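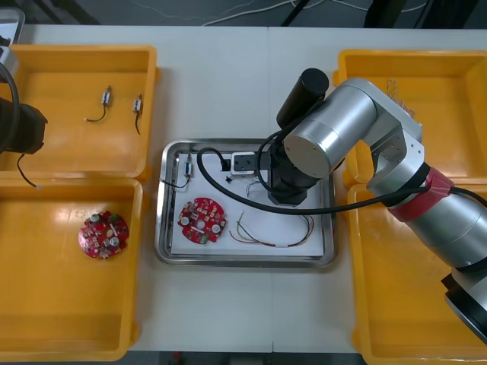
How do you sort a heap of small electrical parts without losing half of them? Give every kind of part its own shallow bin, keep one tray in the middle for whatever you're dealing with, and don't start a second heap until the first is gone.

I've been meaning to write about sorting for ages, because it has become my favourite part of the hobby (yes, more than the soldering!). It started in October, when I brought home a box of bits from a clear-out at Cluston, the little repair shop near the station. There were 400 pieces in it according to the label, and I paid 2 pounds for the lot. Switches, sockets, connectors, boards, all tangled together by their own leads.

My first go was with jam jars. Terrible idea! You can't see what's at the bottom, and the wires catch on the rim every time you tip one out. Yellow plastic bins are so much better. They're bright, so a black wire shows up straight away, and a shallow one lets you pick out a tiny switch with two fingers. I keep the larger ones for circuit boards and try to lay those flat, one at a time if there's room, so the capacitors don't get knocked about.

The middle tray is stainless steel, and I'd never go back to plastic for that one. Line it with plain white paper. It stops things skating about, and little dark parts stand out beautifully against it. When it gets grubby you just swap the sheet.

My friend Mwanaisha Langat sorts by size, biggest first, and gets through a box in half the time I do. I sort by what the thing does: switches together, sockets together, anything with a board on its own. Mine is slower, but when I wanted a push switch for the Ambrose radio I had it in my hand before the kettle boiled, and I was ridiculously pleased with myself.

I'm up to 33 switches so far and still finding more. There's a bag of connectors left to do as well, mostly with short leads that want untwisting before they go anywhere. I'm saving those for a rainy afternoon with a big pot of tea and the radio on.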